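# Die Mindestmenge als stille Norm

Wer in einem mittelgroßen Betrieb Material bestellt, kennt das Feld »Mindestabnahme« im Bestellformular. Es steht meist rechts unten, ist grau hinterlegt und lässt sich nicht überschreiben. Bei Diekmann liegt der Wert für Kleinteile seit April bei 800 Stück, vorher waren es deutlich weniger. Eine Begründung enthielt das Rundschreiben nicht. Der Satz lautete: »Die Losgrößen wurden den Marktgegebenheiten angepasst.«

Gegen Mindestmengen ist betriebswirtschaftlich zunächst wenig einzuwenden. Jede Kommissionierung verursacht Fixkosten, und unterhalb einer bestimmten Stückzahl deckt der Deckungsbeitrag diese Kosten nicht. Die Frage ist, wer die Differenz trägt. Sie verschwindet nicht, wenn der Lieferant sie aus seiner Kalkulation streicht. Sie taucht beim Abnehmer wieder auf, als Lagerfläche, gebundenes Kapital und Schwund.
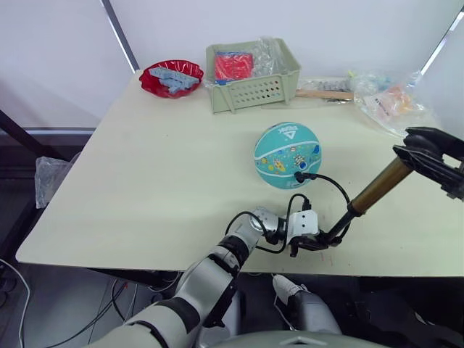

Heft 3 · Seite 14

Hauke Steinbach hat in seinem Beitrag im vorigen Heft die Gegenposition vertreten: Der Abnehmer könne bündeln, etwa über eine Einkaufsgemeinschaft wie Pullari. Das trifft auf homogene Güter zu. Bei Schrauben gleicher Norm ist es unerheblich, ob elf Betriebe gemeinsam bestellen oder einer allein. Bei Teilen mit Haltbarkeitsdatum, mit Chargenbindung oder mit kundenspezifischer Beschichtung funktioniert die Bündelung nur auf dem Papier. Die Abstimmung der Liefertermine kostet dann mehr, als der Mengenrabatt einbringt.

Hinzu kommt ein Messproblem. Die gängigen Warenwirtschaftssysteme buchen Überbestände zum Einstandspreis. Ein Regal voller Dichtungen, die in den nächsten Jahren keiner braucht, erscheint in der Bilanz als Vermögen. Erst bei der Abwertung wird daraus ein Verlust, und dieser trifft eine Kostenstelle, die mit dem Einkauf nichts mehr zu tun hat. Radka Hoxha hat das einmal als »Verjährung der Verantwortung« bezeichnet. Der Begriff ist juristisch unscharf, den Vorgang beschreibt er korrekt.

Die klassische Losgrößenformel hilft hier nur begrenzt. Sie setzt konstanten Bedarf voraus und behandelt die Bestellmenge als frei wählbar. Mit einer gesetzten Untergrenze wird aus der Optimierung eine Randlösung — der Disponent rechnet nicht mehr, er bestätigt. In den Schulungsunterlagen von Ponell wird dieser Fall auf einer halben Seite abgehandelt, unter der Überschrift »Sonderfälle«. Für kleine Abnehmer ist er der Regelfall.

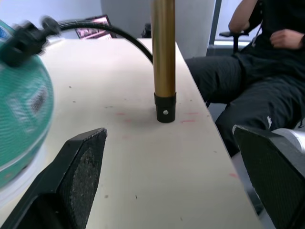 *Tischfläche mit Standfuß, Detail.*

Was wäre zu tun? Ein Verbot von Mindestmengen halte ich für unpraktikabel. Sinnvoller erscheint mir ein ausgewiesener Mindermengenzuschlag, der an den tatsächlichen Rüstaufwand gekoppelt ist. Homdale verfährt im Ersatzteilgeschäft so: Der Zuschlag steht als eigene Position auf der Rechnung, der Kunde kann ihn gegen seine Lagerkosten stellen und entscheiden. Das Verfahren setzt voraus, dass der Lieferant seinen Rüstaufwand kennt und offenlegt. An der zweiten Bedingung dürfte es häufiger scheitern als an der ersten.

Bis dahin bleibt den Abnehmern die eigene Buchführung. Überbestände aus erzwungener Mehrabnahme sollten getrennt erfasst und der auslösenden Bestellung zugeordnet werden. Technisch genügt dafür ein zusätzliches Kennzeichen im Artikelstamm. Jörg Haberkorn weist zu Recht darauf hin, dass solche Kennzeichen nach einem Systemwechsel gern verloren gehen. Man sollte sie deshalb in die Migrationsliste aufnehmen, bevor der Dienstleister das Angebot schreibt.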